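Members visit the Wivent workshop in Candedham

Our August outing took us to Candedham, where Wivent opened its robot workshop to visitors for an afternoon. The group was split in two so that everyone could get close enough to see, and each half had 57 minutes on the floor before swapping with the other for coffee.

The main demonstration was about tidying up at home. Staff had set up a shoe bench inside a space closed off with black fabric panels, and the two-gripper system they call Fedidard was put to work there. Shoes are harder than they look. Slippers are soft and change shape when squeezed, while a sneaker has to be held in a way that lets it go back on the shelf facing the right way.
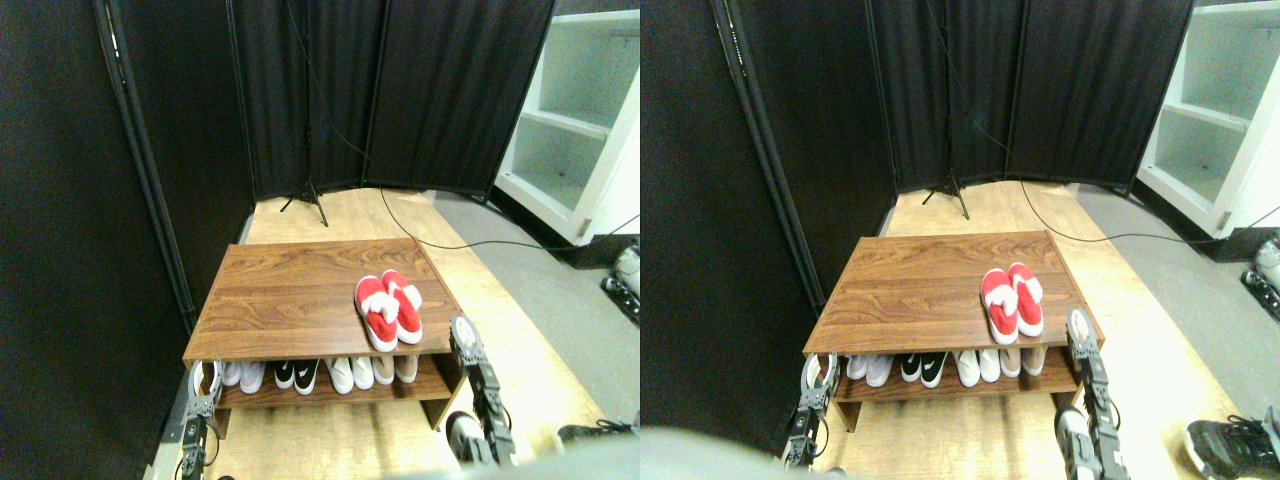
Text and picture: Gøran Dalen
4 Nov 2018

The bench has an open lower shelf, filled with pairs of shoes, and the red-and-white slippers sit on top. An operator guides the grippers by hand control at first. Wivent told us it wants 700 recorded runs of each task before the system tries one alone, and that the slippers had reached 100.

Questions went on well past closing time — mostly on cost and on what happens when a shoe is dropped. The answer to the second was that the run is kept and marked as a miss.

Our next visit is to Fuchs, which makes conveyor parts. There are 4 places left.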